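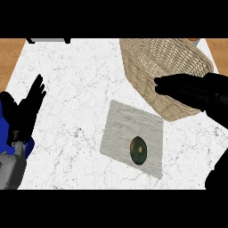

A white marble worktop with grey veining and a woven basket, in a computer rendering.

21 April 2024
By our materials correspondent
3 min read

Marble is a poor choice for anyone who cooks with lemons, according to the technical manager at Tollard, a stone yard that cuts and finishes worktops for kitchen fitters. She has worked with calcite stones for most of her career and would rather lose a sale than take a complaint.

"Customers ask about staining," she said. "Etching is the more common fault. Acid dissolves the surface and leaves a dull patch. There is nothing in the stone to clean out, so they scrub it and make the patch bigger."

A sealer does not prevent this. The impregnating type used at the yard sits in the pores and slows the uptake of oil and coloured liquids. It does little against vinegar. Tollard applies two coats, with the surplus wiped off before it dries, and advises a water drop test every December. If the stone under the drop darkens, it is resealed.

She prefers a honed finish to a polished one. "An etch on polished stone is a change in gloss, and you see it from across the room. On honed stone you have to look for it."

The yard tested its own offcuts last winter. Of 92 pieces left under cut lemon, every polished sample marked. The honed samples marked too, but most were passed as acceptable by the fitters who inspected them.

Joints were the other subject on which she had firm views. On a recent job at Truvville, a run of stone was delivered in two lengths and the installer filled the joint with a rigid resin. It cracked when the cabinets settled. "The resin was sound — the base units were not level. We measured a fall of 3 mm and sent the fitter back to pack them."

Overhangs should be supported by brackets, she added, and a cut-out for a sink should have rounded internal corners. A square corner concentrates stress, and the crack usually starts there.

Asked what she has at home, she said laminate.

We use cookies to remember your settings. Accept | Manage preferences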